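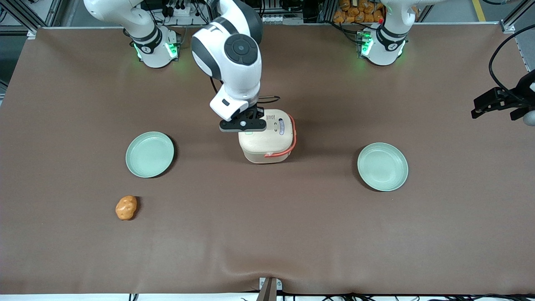 Two pale green plates and a beige container on a brown tabletop.

About Sestance Cooking School

Sestance is a small cooking school for adults. We teach everyday home cooking in short courses and single classes, mostly in the evening, and we have been doing it for 21 years. The school is independent. It isn't part of a college or a restaurant group, and it doesn't sell cookware.

We teach people to cook dinner. We don't train chefs and we don't give out professional certificates. If you need a food service license or a culinary diploma, the county college has a program for that, and our office can tell you who to call.

How the school started

The school began as an evening class in a church basement, with a household stove and a folding table. The first course covered soups, beans, eggs, roast chicken and potatoes. Those are still the main subjects of our beginner course, although the order has changed and the chicken now comes near the end.

After the basement we shared a kitchen with Cernari, a bakery that needed its ovens only from very early morning until noon. We had the place from four in the afternoon. It worked well enough, but we had to bring everything in and take everything out each night, and there was no room to keep a freezer. Cernari later moved to a bigger shop across the river. We still buy our bread and flour from them, and they teach our two bread classes each fall.

We are now on the ground floor of the Steiner Building, in what used to be a print shop. The space is 1000 square feet, with two kitchens, a pantry, a coat room and a long table where everyone eats at the end of class. The old loading door is still there and is the easiest way in with a wheelchair or a stroller.

What we teach

Home Cooking One is the beginner course and the class most people take first. It runs for six evenings. You learn how to hold and sharpen a knife, how to salt food as it cooks, how to tell when meat is done, and how to make a few dinners without looking at a recipe. A whole evening goes to potatoes: boiled, mashed, roasted, and fried in a pan. People sometimes laugh at that when they see the schedule. It is also the evening that fills up first when we offer it as a single class.

Home Cooking Two picks up where the first course stops. It covers braises, fish, rice, sauces and simple pastry. You can sign up without taking the first course if you already cook a few times a week. Call the office if you aren't sure which one fits.

Single classes change each season. Recent ones have been dumplings, canning tomatoes, cooking for one, dried beans, pie crust, and a class on using up what is in the refrigerator. The canning class is held in July and August only, when the tomatoes are cheap.

Cooking for One deserves a word, as we get more questions on it than on any other class. It is meant for people who live alone, whether they just moved out of a parent's home or have been on their own for years. The class deals with shopping in small amounts, freezing half a recipe, and making a plate of food on a night when you don't feel like it. We eat together afterward like every other class.

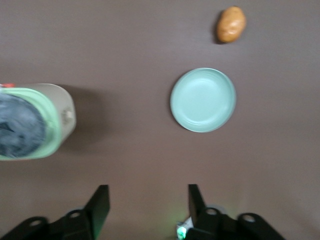 One former student wrote to us that the beginner course spent too long on knives and not long enough on planning a week of meals, and that she had learned more about shopping from the person at the next stove than from the handouts. She did add that she now cooks five nights a week.

We thought she had a point. The knife lesson is now one evening instead of one and a half, and the extra time goes to planning and shopping. The handouts were rewritten too. They now include a blank shopping list and a page on how long things keep.

How classes work

No class has more than 15 students. You work in pairs, each pair at its own stove, and the teacher moves between them. There is a short demonstration at the start and another halfway through. The rest of the time you are cooking.

Evening classes start at 6:30 and end at 9:30. Please come ten minutes early to wash your hands and find an apron. We supply the aprons, knives, pans and all the food. Wear closed shoes. If you would like to bring your own knife, you may, but it has to arrive in a sheath or a box.

Leftovers go home with the people who cooked them. We have paper boxes, but we would be glad if you brought a container from home.

Tell us about allergies when you sign up, and not on the night. We can work around most of them. Both kitchens handle wheat, nuts, eggs and milk every day, so we can't promise a kitchen free of any of these.

Where the food comes from

Most of our vegetables come from Dirnura, a growers' cooperative in the next valley. They deliver twice a week. What they have decides part of what we teach, and recipes on the schedule are sometimes swapped when a crop is late. In spring this happens often. Dry goods come from an ordinary wholesaler, and meat comes from the butcher on the corner.

Our cooking is plain and doesn't follow any diet. We have nothing against diets. Our teachers know how to cook meals, and we leave advice on health to people trained in it.

Fees

Fees are listed on the schedule page next to each class and include food and materials. A number of places in every beginner course are offered at half price. You don't have to show any paperwork to get one. Check the box on the form, and if a half-price place is open, it's yours.

If you have to cancel, let us know a week ahead and we will return the full fee. After that we can move you to a later class once.

Groups

The second kitchen can be booked by workplaces, clubs and families for a private class. Groups choose from a list of menus. We don't serve alcohol, and we ask that groups stay to wash up, the same as our regular students do.

Visiting and contact

The office is open on weekday afternoons from one until five. You are welcome to stop in and look at the kitchens before you sign up. Street parking is free after six, and the bus stops across from the Steiner Building. The office entrance is on the side street, under the green awning. Ring the lower bell, as the upper one belongs to the dentist.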